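FOR IMMEDIATE RELEASE
5/18/24

STATITPORT OPENS ITS LONG TABLE SUPPER CLUB IN VALAR, AND YOU'RE INVITED!

Hi everyone, Mariama Nutsugah here, owner and head cook at Statitport. I've been bursting to share this one, so let me get straight to it - we're starting a supper club! Doors open in July in the old Weerakoon bakery building on the canal side of Valar, and tickets go on sale the minute you get this.

We'll seat 53 people a night at shared tables, two sittings, one menu. Gilang Latuheru is running the kitchen with me (he made the fish curry so many of you wrote in about last winter, and yes, it's back). Mitali Sivakumar is doing desserts, and she has already tested 17 versions of her cardamom custard on the rest of us. I liked number four. She went with a different one.

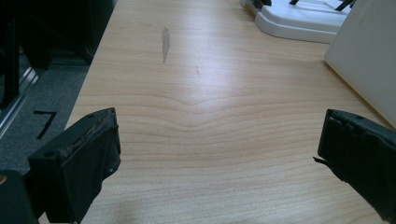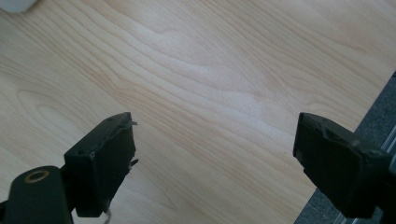

Pale wood, with plenty of grain in it.

Tickets are $70 and cover four courses, bread, tea or coffee and the tip. Wine is extra, or you can bring your own bottle for a small corkage fee. Vegetarians get a full menu of their own, and if you have an allergy, please tell us when you book so Gilang can shop for it.

Khairul Pangaribuan from Drulel, the produce market up the road, is supplying our vegetables. "Mariama calls me before sunrise to ask about eggplants," Khairul told me when I asked for a quote. "I've started calling her first." Fair enough, Khairul!

We're also holding 2 seats at every sitting for neighbors on the street, free of charge - just stop by the front door and put your name on the list.

Press are welcome at our preview dinner the week before we open. There'll be food, a short hello from me and time to talk to the cooks.

For press seats, menus and interviews, contact Imtiaz Herath at the Statitport office. For regular tickets, use the booking page on our site.

###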